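탁상 로봇 팔 손질하기: 케이블, 그리퍼, 작업대 천

2018년 1월 24일
분류: 작업실 관리 > 기계
글: 푸세이니 아크팔루

지난번 바이스 손질 글에 로봇 팔 쪽도 써 달라는 요청이 있어서 적는다. 우리 작업실 Manddale에서 쓰는 팔은 여섯 축짜리고, 끝에 그리퍼가 달려 있고, 손공구를 집었다 놓는 일을 한다. 제조사마다 메뉴 이름과 나사 규격이 다르니 숫자는 각자 설명서를 우선한다. 이 글에 나오는 값은 우리 기계에서 쓰는 값이다.

준비물

육각 렌치 한 벌, 토크 드라이버, 보푸라기 없는 천, 이소프로필알코올, 부드러운 붓, 벨크로 타이, 유성펜, 종이 테이프, 손전등. 케이블 타이는 쓰지 않는다. 조이는 힘을 맞추기 어렵고, 자를 때 니퍼 끝으로 피복을 찍는 사고가 꼭 한 번은 난다. 우리도 그렇게 센서선을 하나 버렸다.

기록장도 하나 둔다. 종이 공책이 제일 낫다. 컴퓨터에 적으면 장갑을 벗어야 하고, 그러다 보면 나중에 적겠다고 미루게 된다.

전원을 내리기 전에

먼저 팔을 점검 자세로 보낸다. 우리는 팔꿈치를 위로 세우고 손목을 작업대 가운데 위에 둔 자세를 저장해 놓고 쓴다. 이 자세에서는 관절 뚜껑 나사가 거의 다 바깥을 향한다. 자세를 저장할 때 이름을 분명하게 붙인다. 전에는 'home2'라고 해 두었다가 새로 온 사람이 작업 시작 위치로 알고 불러낸 적이 있다. 지금은 '점검'이다.

그리퍼에 물린 것이 있으면 아래를 받치고 연다. 망치처럼 한쪽이 무거운 공구는 손가락이 벌어지는 순간 머리 쪽으로 돈다. 빈 그리퍼가 된 것을 확인하고 나서 정지 버튼을 누르고, 제어기 전원을 내리고, 플러그를 뽑는다. 버튼만 누르고 손을 넣는 사람이 있는데 나사를 풀 생각이면 플러그까지 뽑는다.

전원이 내려가도 브레이크가 팔을 붙잡고 있다. 브레이크를 손으로 풀어야 하는 작업은 둘이서 한다. 한 사람이 팔을 안고 다른 사람이 푼다.

케이블

고장의 대부분은 케이블에서 온다. 우리 기록장을 넘겨 보면 모터나 감속기 문제는 한 줄도 없고 케이블 이야기만 여러 쪽이다.

팔 바깥으로 돌린 선은 관절마다 여유 고리를 남긴다. 고리가 너무 작으면 손목이 끝까지 돌아갈 때 커넥터가 당겨지고, 너무 크면 작업대 위의 물건을 쓸고 지나간다. 적당한 크기를 찾는 방법은 단순하다. 벨크로를 느슨하게 감아 두고, 가장 느린 속도로 손목을 양쪽 끝까지 돌리면서 선이 어디서 팽팽해지는지 본다. 팽팽해지는 자리에 종이 테이프를 붙이고, 멈춘 다음 그 앞뒤로 선을 조금씩 밀어 넣는다. 두세 번 되풀이하면 맞는다.

벨크로는 관절 위에 감지 않는다. 링크의 곧은 부분에만 감는다.

커넥터에는 끼운 상태에서 몸통과 짝 양쪽에 걸치게 유성펜으로 선을 그어 둔다. 선이 어긋나 있으면 돌아간 것이다. 나사식 커넥터는 손으로 조인 뒤 공구로 더 돌리지 않는다. 늘어뜨려 두는 빈 플러그는 캡을 씌우고 가까운 링크에 묶어 둔다.
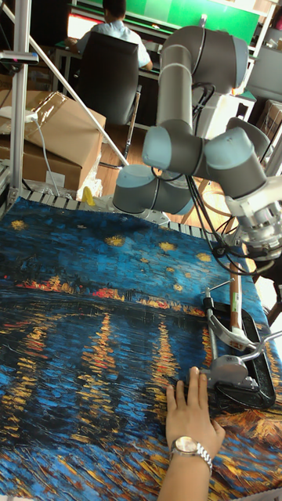

피복 검사는 손끝으로 한다. 장갑을 벗고 선을 엄지와 검지 사이에 끼워 위에서 아래로 훑는다. 딱딱해진 곳, 납작해진 곳, 끈적한 곳이 있으면 테이프를 붙여 표시하고 기록장에 위치를 적는다. 납작해진 곳은 대개 링크와 고리가 맞닿는 자리다. 당장 끊어지지는 않으니 다음 점검 때 더 나빠졌는지 비교하면 된다. 끈적한 곳은 알코올로 닦아 보고, 닦아도 끈적하면 바꾼다.

선을 바꿀 때는 헌 선 끝에 새 선을 묶어 끌어내는 방법이 편해 보이지만 바깥으로 돌린 선에는 쓸 이유가 없다. 헌 선을 그대로 둔 채 새 선을 나란히 붙여 가며 고리 크기를 따라 잡고, 다 붙인 다음 헌 선을 떼어 낸다. 고리 크기를 다시 찾는 수고가 없어진다.

관절 뚜껑

뚜껑은 닦기만 하고 열지 않는다. 열 일이 생기면 그건 수리이고, 우리는 Zismont에 맡긴다. 한 번은 직접 열었다가 고무 링을 꼬이게 닫아서 결국 같은 곳에 보냈고, 운송비만 두 번 냈다.

닦을 때는 물기를 꼭 짠 천으로 먼저 먼지를 걷고, 기름 자국에만 알코올을 쓴다. 알코올을 뚜껑에 바로 뿌리면 틈으로 들어간다. 천에 묻혀서 닦는다. 뚜껑과 링크 사이의 홈은 붓으로 턴다. 압축 공기는 먼지를 안으로 밀어 넣으니 쓰지 않는다.

뚜껑 둘레에 기름이 번진 흔적이 있으면 닦고 날짜를 적은 뒤 며칠 돌려 보고 다시 본다. 같은 자리에 또 번지면 수리다.

플랜지와 나사

공구를 다는 면은 나사가 풀리는 자리다. 그리퍼가 무언가를 내려놓을 때마다 작은 충격이 온다. 우리 그리퍼는 나사 4개로 어댑터에 붙어 있고, 이 나사들은 매번 토크 드라이버로 확인한다. 손 느낌으로 확인하면 점점 더 세게 조이게 된다. 어댑터가 알루미늄이라면 나사산이 먼저 나간다.

조이는 순서는 대각선이다. 한 번에 끝까지 조이지 말고, 먼저 가볍게 다 앉힌 다음 제값으로 한 바퀴 더 돈다. 나사 고정제는 약한 것을 쓰고, 나사를 뺄 때마다 묵은 고정제를 붓과 알코올로 걷어낸다. 묵은 것 위에 새것을 바르면 토크 값이 맞지 않는다.

어댑터를 분리했다가 다시 달았으면 맞닿는 두 면을 손톱으로 훑어 본다. 작은 금속 부스러기 하나만 끼어도 그리퍼가 기운다. 눈으로는 안 보이고, 공구를 집을 때 손가락 한쪽 끝이 먼저 닿는 것으로 알게 된다.

힘 센서가 사이에 들어가는 구성이라면 분리한 뒤에는 반드시 영점을 다시 잡는다. 영점은 그리퍼를 달고, 케이블까지 평소대로 묶은 다음에 잡는다. 케이블을 묶기 전에 잡으면 선이 당기는 힘만큼 틀어진다. 이것 때문에 하루를 버린 적이 있다. 값이 조금씩 흐르길래 센서를 의심했는데 벨크로 하나가 빠져 있었다.

그리퍼 손가락

손가락 안쪽 면은 매일 닦는다. 손공구에는 생각보다 기름이 많다. 망치 자루에 먹인 아마인유, 클램프 나사에 바른 그리스가 다 손가락으로 옮겨 간다. 미끄러짐이 생기면 집는 힘을 올리기 전에 먼저 닦는다.

닦았는데도 미끄러지면 패드를 본다. 우리는 Kalta에서 나오는 고무 패드를 잘라 붙여 쓴다. 가운데가 반들반들해졌으면 바꿀 때다. 패드를 바꾸면 손가락 사이 간격이 달라지므로 닫힘 위치를 다시 가르쳐야 한다. 패드를 한쪽만 바꾸지 않는다. 한쪽만 바꾸면 중심이 어긋나고, 그걸 좌표로 보정하려다가 다른 작업까지 다 틀어진다.

손가락이 나란한지는 종이로 본다. 얇은 종이를 손가락 끝에 물리고 살짝 당긴다. 그다음 손가락 뿌리 쪽에 물리고 당긴다. 저항이 비슷하면 됐다.

작업대와 천

작업대에 천을 깔아 쓰는 사람이 많고 우리도 그렇다. 천은 공구가 구르는 것을 줄이고 금속끼리 부딪는 소리도 덜어 준다. 대신 손이 간다.

주름은 아침에 한 번 편다. 가운데에서 바깥으로 손바닥으로 쓸어 내고 가장자리를 집게로 다시 잡는다. 그리퍼 손가락이 주름 꼭대기에 닿으면 힘 센서가 그것을 바닥으로 읽는다. 우리는 손가락 끝이 천에서 5mm 뜬 높이를 가장 낮은 위치로 잡아 두고, 더 내려가야 하는 납작한 물건은 따로 프로그램을 둔다.

무늬가 복잡한 천은 작은 나사가 떨어졌을 때 찾기 어렵다. 작업을 마치면 손전등을 천과 나란하게 눕혀 비춘다. 나사는 그림자가 길게 생겨서 바로 보인다. 자석을 천으로 감싸 한 번 훑는 방법도 좋다.

빨래는 찬물에 약하게 하고, 섬유 유연제는 넣지 않는다. 유연제를 쓰면 한동안 공구가 미끄러진다. 완전히 마른 뒤에 깔고, 새로 깐 다음에는 높이를 확인한다. 같은 천이라도 빨고 나면 두께가 조금 다르다.
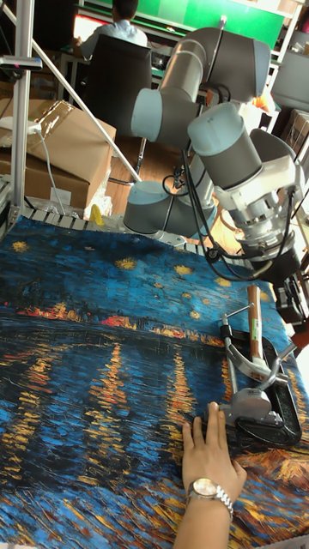 천 밑에 얇은 고무판을 한 장 더 까는 편이 낫다는 것이 푸세이니 멘사의 의견이다. 멘사는 바이스 글에 단 댓글에서 고무판을 깐 뒤로 천이 밀리지 않고, 망치 머리가 떨어져도 상판에 자국이 남지 않는다고 했다. 다만 두꺼운 것을 깔면 높이가 눌리는 힘에 따라 변하니 얇고 단단한 것을 고르라고 덧붙였다.

우리도 해 봤다. 천이 밀리지 않는 것은 맞다. 그런데 고무 냄새가 여름에 심해서 8월에 걷어냈고, 지금은 가장자리에만 좁게 잘라 붙여 쓴다. 환기가 잘되는 곳이면 전체를 깔아도 괜찮을 것이다.

공구를 놓는 법

로봇이 집을 공구는 서로 겹치지 않게 놓는 것이 원칙이지만, 겹친 더미에서 하나를 빼내는 연습도 하게 된다. 그럴 때는 무거운 것을 아래에 두고 자루가 그리퍼 쪽으로 향하게 한다. C클램프는 벌어진 쪽으로 다른 공구의 자루가 걸려 들어가기 쉽다. 걸린 채로 들어 올리면 둘이 같이 올라오다가 하나가 떨어진다. 클램프는 나사를 적당히 잠가 입을 좁혀 두면 덜 걸린다.

손으로 물건을 옮길 때는 프로그램을 멈추고 한다. 일시 정지로 충분한지 아닌지는 기계마다 다르니 설명서를 본다. 우리는 정지 버튼을 누르고 표시등 색이 바뀐 것을 본 다음 손을 넣기로 정해 놓았다. 손목시계와 반지는 풀어 두는 것을 권한다. 긴 소매는 걷고, 목에 거는 줄은 빼 놓는다.

나무 자루 공구는 자루가 흔들리지 않는지 먼저 본다. 사람이 쓸 때는 손이 알아서 맞추지만 그리퍼는 그렇지 않아서, 자루가 헐거운 망치는 집을 때마다 머리 각도가 달라진다. 쐐기를 다시 박거나 다른 망치를 쓴다.

기둥과 받침

알루미늄 프로파일로 짠 기둥은 연결 브래킷이 조금씩 풀린다. 기둥에 센서나 카메라를 달았다면 더 자주 본다. 손으로 기둥 위쪽을 잡고 가볍게 흔들어 보아 작업대와 따로 노는 느낌이 있으면 아래 브래킷부터 조인다. 위를 먼저 조이면 비뚤어진 채로 굳는다.

기둥에 단 장치의 높이에는 유성펜으로 선을 그어 둔다. 누가 건드렸을 때 제자리로 돌리기 쉽다. 프로파일 홈은 먼지가 모이는 자리다. 마른 칫솔로 위에서 아래로 쓸고 바닥에서 청소기로 받는다.

비스듬히 버티는 보강대도 양쪽 끝을 같이 본다. 한쪽만 조이면 반대쪽이 돌아간다.

바닥으로 내려오는 선은 의자 바퀴가 지나지 않는 쪽으로 모은다. 바퀴에 한 번 눌린 선은 겉이 멀쩡해도 기록장에 적어 둔다. 작업대 둘레의 빈 상자는 그날 안에 접어서 치우는 것이 좋다. 우리는 잘 지키지 못하는 규칙이다.

얼마나 자주 하는가

매일: 손가락 안쪽 닦기, 천 펴기, 커넥터 표시선 보기.
매주: 플랜지 나사, 벨크로, 기둥 흔들어 보기.
매달: 케이블을 손끝으로 훑기, 관절 뚜껑 닦기, 프로파일 홈 청소, 정지 버튼 시험.
가동 시간이 찼을 때: 패드 교체, 힘 센서 영점 기록 비교, 제어기 팬 필터 교체.

가동 시간은 제어기 화면에서 읽는다. 우리는 패드를 500시간 넘게 쓰지 않으려고 하는데, 기록장을 보면 가장 오래 쓴 것이 584시간이었다. 그때 패드는 가장자리가 말려 올라가 있었고 얇은 막대를 제대로 물지 못했다. 공구가 거칠면 더 빨리 닳는다.

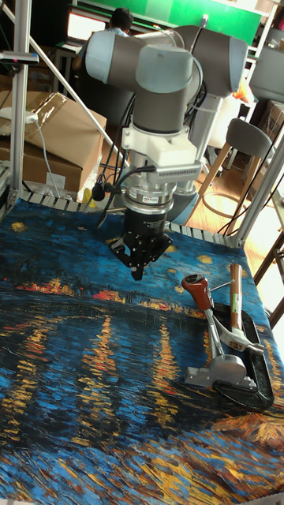
팬 필터는 잊기 쉽다. 제어기가 작업대 밑에 있으면 천에서 떨어지는 보풀을 그대로 빨아들인다. 필터를 꺼내 형광등에 비춰 보고 빛이 고르게 지나지 않으면 바꾼다. 씻어 쓰는 필터라면 여분을 하나 두고 번갈아 끼운다. 덜 마른 필터를 끼우지 않는다.

정지 버튼 시험은 팔이 느리게 움직이는 동안 한다. 가만히 있을 때 눌러 보는 것은 표시등 시험밖에 되지 않는다. 버튼이 여러 개면 하나씩 다 누르고, 누를 때마다 해제와 재시작까지 해 본다. 누른 뒤 돌려서 푸는 버튼은 안쪽에 먼지가 끼면 뻑뻑해진다. 뻑뻑한 버튼은 닦아서 쓰지 말고 새것으로 바꾼다. 비싸지 않다.

다시 켤 때

점검이 끝나면 공구를 세어 가며 걷는 대신 공구함의 빈자리를 본다. 빈자리가 있으면 그 공구는 작업대 어딘가에 있다. 육각 렌치가 받침 뒤에 남아 있던 적이 있는데, 팔이 돌다가 쳐서 창가까지 날아갔다.

전원을 넣고 나서 첫 동작은 가장 느린 속도로, 빈 그리퍼로 한다. 관절을 하나씩 양쪽으로 움직여 보면서 소리를 듣는다. 평소 소리를 전화기로 녹음해 두면 비교하기 좋다. 그다음 점검 자세에서 작업 시작 위치로 보내고, 손가락 끝을 기준점에 맞춰 본다. 우리 기준점은 작업대 모서리에 박은 작은 핀이다. 핀에서 벗어나 있으면 좌표를 고치기 전에 플랜지 나사와 패드를 다시 본다. 여태 좌표가 틀렸던 적보다 패드를 비뚤게 붙인 적이 훨씬 많았다.

가벼운 물건 하나를 집었다 놓아 보고 이상이 없으면 속도를 올린다. 기록장에는 날짜, 가동 시간, 바꾼 것, 마음에 걸리는 것을 적는다. 마지막 칸은 비워도 되지만 대개는 뭔가 적게 된다. '손목 쪽 고리 조금 큼' 정도면 충분하다.

자주 생기는 증상

집을 때 물건이 한쪽으로 밀린다. 손가락 중심이 어긋났다. 패드 두께를 양쪽 다 잰다.

천에 닿지 않았는데 접촉으로 멈춘다. 케이블이 당기고 있거나 영점을 잘못 잡았다. 벨크로부터 본다.

같은 자세에서만 통신이 끊긴다. 그 자세에서 팔을 세워 두고 선을 하나씩 가볍게 눌러 본다. 누를 때 끊기거나 돌아오면 그 선이다.

손목을 돌릴 때 사각거리는 소리가 난다. 선이 링크를 쓸고 있을 때가 많다. 고리를 링크에서 조금 띄운다. 선을 다 떼고도 소리가 나면 수리를 맡긴다.

놓은 물건이 조금씩 그리퍼를 따라온다. 패드가 끈적하다. 알코올로 닦고 마를 때까지 열어 둔다.

작업대가 같이 흔들린다. 다리 높이 조절 나사를 본다. Tetteh 작업대처럼 다리에 잠금 너트가 있는 것은 너트가 풀린 채로 쓰고 있는 경우가 흔하다. 높이를 맞춘 뒤 너트를 상판 쪽으로 올려 잠근다.

제어기 팬 필터 규격을 묻는 분이 있었는데, 우리 것은 시트를 사다가 가위로 잘라 쓰는 방식이라 따로 품번이 없다. 헌 필터를 대고 그린 다음 선 바깥으로 조금 넉넉하게 자르면 된다.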